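The Bottle on the Desk

My office in Dudevville got rid of its water cooler in April and started handing out bottled tea instead. The memo called it a wellness upgrade. I have been drinking the stuff ever since, and I would like somebody to explain where the wellness is.

The pitch rests mostly on color. A pale drink looks light, so we treat it as light. Put the same sugar in something brown and fizzy and people start talking about their teeth. Idun Nordin, two desks over, went through a case of 4 in an afternoon and told me it was "basically water." She hadn't read the back. I hadn't either until that week, and the print is small enough that I suspect we aren't meant to.

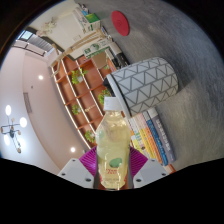

A bottle of pale yellow liquid with a white screw cap, near a patterned container and some books.

Then there is the package. Why does a drink need facets? I can think of one good reason, grip, and several that have more to do with how plastic catches the light in a store cooler. A plain round bottle would do the job and might be easier to crush for the recycling bin, which at our place gets emptied when somebody feels like it.

Sixten Sjöberg says I'm making a fuss over a free drink. Maybe so. But it isn't free. Our office manager showed me the bill and it came to 2440 for the spring, against 969 for the old cooler. For that kind of money I'd like to be told what I'm getting besides a row of empties next to my reference books.

I asked for the cooler back. I was told the matter is under review - and offered a tea while I waited.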